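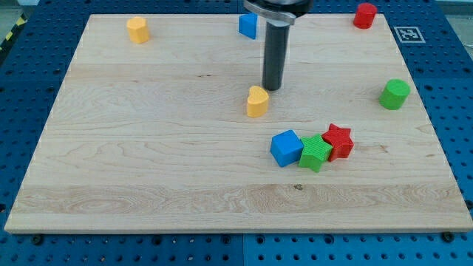
The good hours were handed out long before our club existed, one respondent wrote, and each spring we are told that the schedule is already full. The remark came near the end of a long survey form, under a question on how ice time is divided among youth hockey clubs, and similar views appear in the replies from most of the newer clubs.

Figure 3. Eight small colored blocks on a wooden board, over a perforated table.

4.2 Allocation of ice time and club standing

The survey drew replies from more than 900 households with at least one child registered in youth hockey in the Naltstead area. Households were asked when their child's team practiced, how far they traveled, and whether they understood how practice hours were assigned. The last of these questions produced the widest gap between clubs. In the older clubs, most parents said that the process was clear to them or that they had never needed to ask. In the newer clubs, a large share said they did not know who made the decision, and several named the wrong body.

Two rinks serve the area. The Delacroix rink seats 1,000 and is run by the town. The second is leased to Sovico, a private operator, under an agreement that requires a fixed portion of evening hours to be set aside for youth use. The agreement says nothing on how those hours should be shared. In practice, both rinks follow the previous season's schedule and offer a club new hours only when another club gives them up. A club that held early evening ice in the past can therefore keep it even when its enrollment falls.

The effect on practice times is considerable. Teams from the older clubs usually finished before 8 p.m., while teams of the same age from the newer clubs were often still on the ice at 9:30. Parents of younger players mentioned sleep and schoolwork most often. Parents of teenagers were more concerned with the cost of travel, as some newer clubs had begun to rent ice outside the area in order to avoid the late hours. A number of families had moved a child to another club for this reason alone — a choice that adds to the enrollment of the older clubs and strengthens their claim in the following season.

Interviews with rink managers gave a different account of the same facts. Managers did not regard the schedule as unfair. They described it as stable, and they valued that stability highly, given that clubs pay deposits months ahead and that a late change can leave an hour unsold. One manager noted that a request for new hours must be filed by the end of January, and that newer clubs often missed this deadline. The deadline does not appear in any public document that we were able to obtain.

Goma, the booking system used at both rinks, records each request and its result. Over the 5 seasons covered by these records, the newer clubs filed fewer requests per team than the older clubs, and only 3 of their requests for early evening ice were granted. It is not possible to tell from the records alone whether more requests would have led to more hours. Informal requests, made by telephone or in person, are not entered in the system, and interviews suggest that they were common.

These findings should be read with some care. Households that replied to the survey may have held stronger views than those that did not, and clubs with fewer than two teams were left out. Adult leagues and figure skating programs also compete for evening ice — their share is taken up in Section 4.3.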